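Trellell twelve-inch ceramic skillet: a long-term review

I have been putting off writing this one, partly because I wanted to be fair and partly because every time I sat down to do it I got hungry and went off to fry something. But I've had the Trellell for seven months now, and three of you have written in to ask whether I still like it, so let me get on with it.

First, why I went looking at all. My old pan was a hand-me-down that had developed a hump in the middle. You'd pour in your oil and it would run straight out to the sides like rain off a roof, and the eggs in the center would scorch while the ones at the rim sat there in a puddle. I put up with that for far too long (my mother gave it to me, and you know how that goes). Then last August my neighbor Merle Wihongi came over for breakfast, watched me chasing a fried egg in circles, and told me kindly but firmly that it was time.

I looked at three pans. The Grastum was the cheapest and felt like it. The Hoani was lovely, a really handsome thing, but so heavy that I had to use both hands to tip it, and I have a wrist that complains in cold weather. The Trellell landed in the middle on weight and on price. I paid 32 dollars for it on sale, and I've seen it go up and down a bit from there.

Eggs are what most people want to know about, so I'll start with them. For the first couple of months they slid around with hardly any butter at all, and I'll admit I showed off to anyone who came into the kitchen. These days I need a proper teaspoon of butter, and if I'm careless and get the pan too hot before they go in, they'll catch a little at the edges. Medium-low is where this pan is happy. I cook on gas and I almost never go past halfway on the dial anymore.

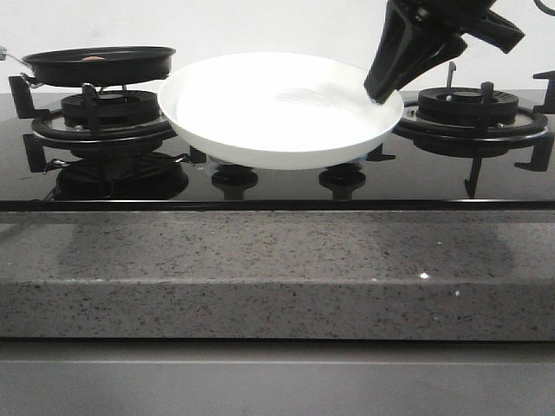 Pancakes are a joy. I can get three of a decent size in there without them growing into each other, and they brown evenly right out to where the sides start to curve. Fish does well too, skin side down, as long as you leave it alone and don't fuss with it. I'm a fusser, so that took some learning! My friend Harsh Tyagi makes dosas in his and swears by it, though he bought the next size down and keeps it for that and nothing else, and I suspect his still looks newer than mine for exactly that reason.

Where I've been less pleased is with anything you want a hard sear on. Steak comes out a sort of polite tan color. You can push the heat up, and I did a few times early on, but the instruction leaflet warns against it and I think I shortened the life of the coating by ignoring that. For chops and steak I've gone back to cast iron. Mushrooms sit somewhere in between - fine in small batches, soggy if you crowd them, but that's mushrooms for you.

Cleaning is mostly a matter of warm water and a soft sponge. The leaflet says the dishwasher is all right. I tried it twice, thought the surface felt a touch draggy afterward, and have washed by hand ever since. Turmeric left a yellow tint that took a baking soda paste and a good deal of patience to shift. I'd also say don't use spray oil. It leaves a brown gummy film that builds up and ruins the slip, and I only worked that out after blaming the pan for weeks.

A word on the handle. It stays cool enough to hold for up to 12 minutes or so of gentle cooking, and after that I reach for a cloth. It's held on with two screws, and one of them worked itself loose in the spring. A quarter turn with a screwdriver fixed it and it's been solid since, but do check yours now and then. There's no lid in the box, which I think is a bit mean at this price. The one from my old Zesden stockpot happens to fit nearly perfectly, so I've been lucky there.

Would I buy it again? Yes, I believe I would, at the sale price and with my eyes open. I don't expect a ceramic coating to last forever, and if I get another year of easy breakfasts out of this one I'll be content. If you mostly cook eggs, pancakes, fish and vegetables, and you're willing to keep the flame down, you'll get along with it nicely. I'd give it 7 out of ten, and it would be an eight with a lid.

Merle has since bought one too, and she's asked me to mention that hers came with a little felt pad for stacking. Mine didn't, so I use a folded dish towel between it and the cast iron.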